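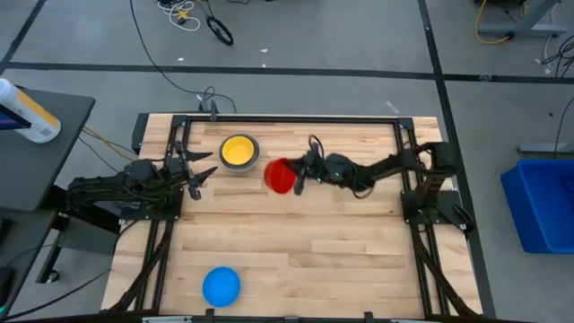

Zamfira Mihăilă had carried the budget around in her head since May, the way other people carry a tune, and by now she could hum every line of it. There was the Doltex quote for a second pair of arms, and the Fekmont quote, which was 900 dollars lower and left out the brackets, and there was her own column for cups and plates, which always made the office upstairs laugh. She looked at the red cup tilted in the gripper, and at the blue plate lying by itself down the table, and wrote 47 dollars beside the word "dishes."

"You could ask for more than that," said Violeta Navarrete, who had a kind heart and had never in her life handed back a spare penny. "Ask for a nice round sum. They respect a round sum."

"They respect a receipt," said Zamfira – but she was smiling, and she rubbed out the 47 and then, after a good long think, wrote it back in.
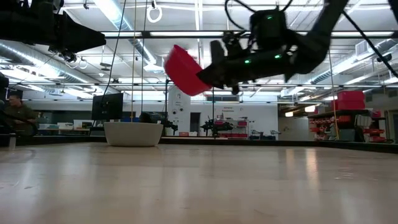

The red bowl, held high above the table.

Violeta pulled her chair closer and they went down the page together, as they did every fall, arguing fondly over cables. Some 526 dollars of cables! Zamfira said it couldn't be right, and Violeta said it was never right, it was only ever cables, and would she please sign before the tea went cold.

Zamfira signed. Then she turned the page over and began, in very small handwriting, on next year.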